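Keep the long lunch

When I came to live in Stekton, the works canteen had one hour for lunch. Now it has 22 minutes. The company says people asked for it, because they want to go home earlier. I was one of the people who were asked, and I remember that the question was only "do you want to go home earlier?" Of course I said yes.

In the town where I grew up, lunch was the middle of the day and everything else stood on both sides of it. The shops closed. My father came home, ate, slept a little in his chair and went back. I don't say that this was perfect - my mother cooked for it every day and did not sleep in any chair. 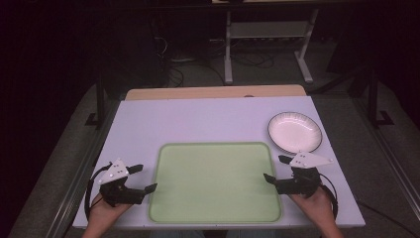
But something was kept that I miss. At a long lunch you hear things. You hear that a colleague's child is ill, or that a machine in the next hall makes a strange noise, and you hear it early, when it is still possible to help. In a short lunch one eats and looks at the clock. I have worked three years beside a man in Vitley and learned only at his leaving party that we came from the same province.

I know the argument about money. A meal at a table costs more than a sandwich at a desk, and in a firm with 625 workers it is a lot of meals. Still, the firm pays for team days, with a bus and a speaker, so that we will talk to each other.
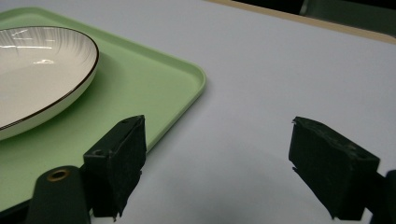 Bermúdez wrote to me after reading a first version of this that a long lunch is only pleasant for those who have nobody waiting at the school gate, and that she would give up her whole break to be there at three. I accept this. I would like the hour to be offered, and each person can take it or leave it. At present we can only leave it.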